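Stidach Accessories
Progress report to the Voltholm Enterprise Fund
Scarf and Tie Range: Second Reporting Period
February 2022

1. Purpose of this report

This report sets out the progress made by Stidach Accessories under the grant awarded for the development of a printed scarf and tie range. It covers design, production, sales and spending for the period, and asks the Fund to agree one change to the delivery plan.

2. Design

The grant agreement provided for 20 finished designs. To date 14 have been approved for production, and the remaining six are at the colour proof stage. The approved designs comprise the full Wanau group, which is based on old river charts, and the first part of the botanical group. The heraldic designs proposed in the original application have been withdrawn, as agreed with the Fund at the last review.

Proofs for the botanical group were returned to the printer twice. The green used for the fern border came out too yellow on silk twill, although it had been satisfactory on the paper proof. The printer has now supplied a corrected sample, and the company has accepted it for ties. A decision on the square scarves will follow once the same colour has been tested on the lighter cloth.

3. Production

Cutting and sewing continue to be carried out by Breathnach under the contract reported previously. Ties are fully lined and finished by hand at the back seam. The first delivery was complete. The second arrived short of the wider blade pattern, and the balance was received in January.
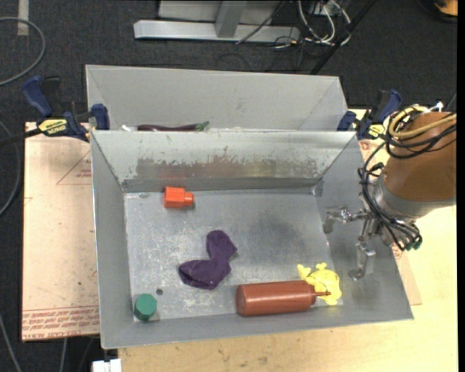 Inspection on receipt has been made stricter. Each tie is now checked for twist by hanging it from the narrow end, and any piece that does not fall straight is returned. Most returns have concerned the slip stitch being drawn too tight - a fault that can be put right without new cloth. Scarves have given little trouble, apart from uneven rolled hems on one batch of the smaller size.

4. Sales

Sales in the period came to 549 ties and scarves, through the company's own website and the shops that stock the range. Ties in navy and dark red sold best. The pale grey ground has been slow, and it will not be repeated after present stock is sold. Several shops have asked for a matching pocket square, and a costing is being prepared.

Gift boxes were introduced before Christmas and were well received. Customers did, however, report that the lid marked easily in the post. A plain outer carton is now used for all website orders.

5. Spending

Grant spending in the period was £3163, all of it on screen preparation, proofs and sample cloth. This is within the approved budget. The sum set aside for photography has not yet been used, and the company wishes to hold it until the botanical group is complete.

6. Change requested

The Fund is asked to agree that the square scarves in the botanical group may be delivered in the next reporting period, separately from the ties. No further money is sought. Invoices and the stock record are enclosed with the signed copy of this report.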